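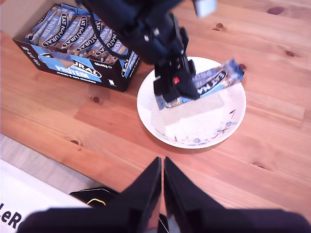 Household Chores and Machines: What to Hand Over and What to Keep

By Soledad Aranda
Updated 21 December 2025

Readers write in asking whether it is time to buy a machine for the jobs they dislike. For floors, yes. For most other things, not yet, although it depends on how you break the job down. Moving one wrapped bar from a box to a bowl is a fair test. A two-fingered gripper can hold a bar by the wrapper over the bowl, and you can see from that how much of the work is grip and aim. A person does the same thing while talking on the phone.

The tips below are sorted by room. Most of them will help you even if you never own a machine, since a shelf that is easy for a gripper is also easy for a child or for someone with sore hands.

FLOORS

A robot vacuum is the one machine I recommend without much argument. Mine is a basic Skukon that cost $195, and it runs every weekday morning. The mopping model is $559. I borrowed one from my neighbor Thongchai for a month and gave it back. It did the open kitchen floor well and left a gray line along the cabinets that I had to wipe by hand.

Pick up cords first. Phone chargers and blind pulls are what stop it most often.

Tuck rug fringe under, or tape it.

Empty the bin after every run if you have a dog. The sensor that tells you the bin is full can't be trusted with hair.

Raise dining chairs onto the table once a week. Four chairs have sixteen legs between them and the vacuum will bump every one.

Clean the brush roller every other Saturday. Cut the wound hair with a seam ripper and pull it off in strips.

DISHES

The dishwasher is the oldest robot in the house and still the best. What it can't do is load itself. Arms that load dishes have been shown at trade fairs for years, and the trouble is always the same: a plate with sauce on it is slippery, a stack of bowls nests too tightly, and a glass has to be held firmly enough to lift and lightly enough not to crack.

Until that is sorted out, load from the back forward and face the dirty sides toward the center. Scrape plates but don't rinse them. Put the wooden spoons in the sink and wash them by hand.

If you are waiting for a machine to unload, you can shorten the job yourself. Keep everyday plates in the cabinet directly above the dishwasher. I moved ours last February and it saved more steps than any gadget I have tried -- and it cost nothing.

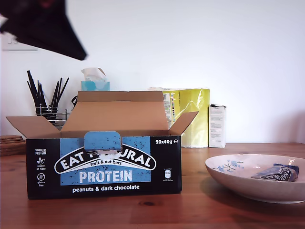 PANTRY AND SNACKS

Snack boxes come open at the top with flaps going every which way. An Eat Natural protein box has a tall back flap that stands straight up and side flaps that fold out, and anything reaching in has to clear them. A hand finds its way around cardboard. A gripper comes in where it has been told to, so a flap in the wrong place matters.

Fold the flaps all the way back, or cut them off with a utility knife before the box goes on the shelf or counter.

Set out a wide, shallow bowl for whatever you want people to grab. Wrapped bars lie flat in it and can be picked up from any side. A deep bowl makes you dig.

Leave a hand's width of bare counter between the box and the bowl. Ours used to sit touching and the bowl got knocked every time.

Keep tall things at the back against the wall. Tissues, pouches with rolled tops and a wire holder full of long sticks are all fine there. Put them in front and you will be reaching over them all day.

Don't crush the last few bars down to close the box. Move them to the bowl and flatten the cardboard for recycling.

Can a machine fill the bowl for you? With stiff, wrapped, regular items I would say it is close. Bars are about the friendliest thing in the pantry, being firm and all one shape. Loose grapes or a bag of chips are another matter. Soft bags shift when you squeeze them, and most grippers have no way of telling that a bag is about to slide.

LAUNDRY

The washer and dryer handle the hard part. Folding is still ours. Kulap Wattanapong asked about the Kilonora folding cabinet, and I tried one at a showroom. You clip each shirt on by hand, and by the time you have clipped it you could have folded it. It won't take fitted sheets, socks or anything with a hood.

Wash socks in a mesh bag, one bag per person.

Take shirts out of the dryer slightly damp and hang them right away. That gets rid of half the folding.

Fold towels in thirds the long way, then in half, so they fit a narrow shelf.

BEFORE YOU BUY

Write down how long the chore takes you now, for a week. Then count the minutes you would spend getting things ready for the machine and cleaning it afterward. If the second number is bigger, wait a few years.

Ask the seller what happens when it drops something. Some machines stop and beep. Some carry on as if they still had hold of it.

Check that you can buy filters, belts and finger pads separately.

Next month: window cleaners, and a reader's question about gutters.

Home Kitchen Laundry Workshop Garden Ask Soledad Archive

Contact us | Copyright 2025 Kaewsai Home Pages | Back to top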